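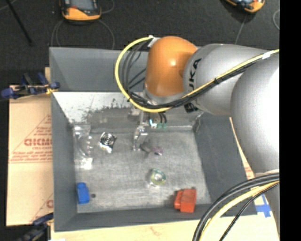 Tamara Fedoruk told me flat out that no family of six wants to hear the word "amenities" before lunch, so I've cut it everywhere I could find it. If it slips out, throw something at me.

OK. Hello, hello. Wait for the back rows to sit down. Say thanks for the coffee.

Start with the check-in story. My first summer at Claltamholm, four in the afternoon, every family in the lobby at once, kids in swimsuits already (they'd changed in the car!), and me at the desk with a stack of keys and a printer that had eaten its own paper. One dad asked if he could just go and sit by the pool and come back later. I said sure. Then everybody asked. By five the lobby was empty and the pool bar had its best day of the month.

Pause there. Let them get it.

So what we do now is let people in early, even when the villa isn't ready. Bags go in the back room, wristbands go on, and a text goes out when the beds are made. We have 162 villas and we turn over 44 of them on a big changeover day, and I used to lose sleep over those 44. I sleep fine now, mostly.

Next slide, the map.

Talk about the shuttle. Guests don't read the timetable. I've watched them stand right beside it and ask me when the bus comes. We tried a bigger timetable, and then a yellow one. What helped was running the bus on the hour and telling people "on the hour" when they pick up the key. Mention that Staniforth did it before us and I stole it from them, with permission, sort of.

Owners versus renters. Go slowly here, people get touchy. Owners come back to the same unit every May and they notice if you moved the toaster. Renters want to know where the ice is. Same front desk, very different conversation. I keep a notebook for owners (toaster goes left of the sink in most of them, don't ask). For renters I keep a bowl of mints and a good map of the grocery stores.

Skip the Skulleo booking bit if we're past 2, it's dull and the screenshots are tiny. If there's time, just say we moved the late checkout question to the confirmation email and the phone got quieter.

Kitchens! Don't forget kitchens. Put in a sharp knife and a decent pan. I get more nice comments over one sharp knife than I ever got from the fountain.

Questions. Somebody will ask about pets. Answer: small dogs, ground floor only, and yes, we charge for it. Leave the map slide up while they talk, and remember to give the clicker back.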